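From: Laimutė Ramanauskas
To: pindidard-users
Date: 4/8/24
Subject: Re: Planner keeps choosing the long way round

Kyu-ri Hyun wrote:

> Hello everyone, and sorry if this has been asked before, I did have a good look through the archive. We moved from Rerkum to Pindidard in the spring and on the whole it's been lovely, but I have one thing driving me up the wall. When I ask for a pick from the near side of the worktop, the planner quite often swings the arm up and over everything and comes down from the back. The path is legal and nothing gets bumped, it just takes ages. I've tried raising the number of attempts to 18 and it made no difference that I could see. Is there a cost I should be setting? Or is it the scene model?

Dear Kyu-ri, and hello to everyone else who has been quiet over the summer,

No need to be sorry at all! I went through the very same thing when we made the move, and I remember sitting there with a cup of tea watching the arm take the scenic route again and again, and thinking I must have a sign wrong somewhere. I hadn't, and I very much doubt you have.

My guess is that it's the scene model, and in particular the padding. Rerkum used to grow every obstacle by a fixed amount and then shrink it again near the goal, quite quietly, so you never had to think about it. Pindidard grows them and leaves them grown. If you have a few things standing near each other (in our case a mug and a plastic food container, both perfectly ordinary) the padded shapes run together and become one great wall. The planner looks at the wall, very sensibly decides it can't go through, and up and over it goes. More attempts won't help you there, as the short path simply isn't in the space it's searching.

What I'd do first is turn on the collision view and have a look at the padded shapes instead of the raw ones. It's under the display settings, two menus down, and it's off by default, which I do think is a pity. If you see lumps where there ought to be gaps, set the padding to 2 centimetres for the whole scene and then 4 only for the things you really don't want to touch. You can do that per object in the scene file, so long as the perception side is giving you steady labels. Ours didn't for quite a while: the flat things came and went, plates above all, and a cereal box lying down was one day a box and the next day part of the table. We ended up holding each label for a short while before letting it drop, and that calmed everything down no end.

Do also check the joint weights. The Homier defaults make the wrist very cheap to move and the shoulder dear, and on a longer arm I'd want those closer together. Ahonen's patch does this for you, though it hasn't been merged and I had to apply it by hand after the August release.

One more small thing and then I'll let you get on. If you're planning to a single grasp pose, give it several. We pass in a little ring of them for round objects such as the toy apple and orange, and the planner then picks whichever it can reach without a fuss. I should have done that at the very start, it would have saved me a good many evenings.

Do send your scene file to the list if none of this helps, and I'll happily load it here and have a poke. I've put our own worktop at the bottom so you can see how closely we've got things standing.

Warmest wishes,
Laimutė
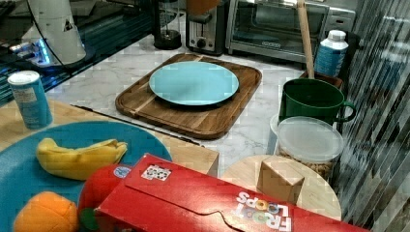 Kyu-ri Hyun wrote:

Thank you so much, it was the padding! I turned on the collision view and there was one enormous lump right across the near side. With 2 centimetres the arm goes straight in for most picks. I still get the odd detour on the tall things, so I'll try the joint weights next and send the scene file if I'm stuck. Does the ring of grasp poses slow down the planning much at your end?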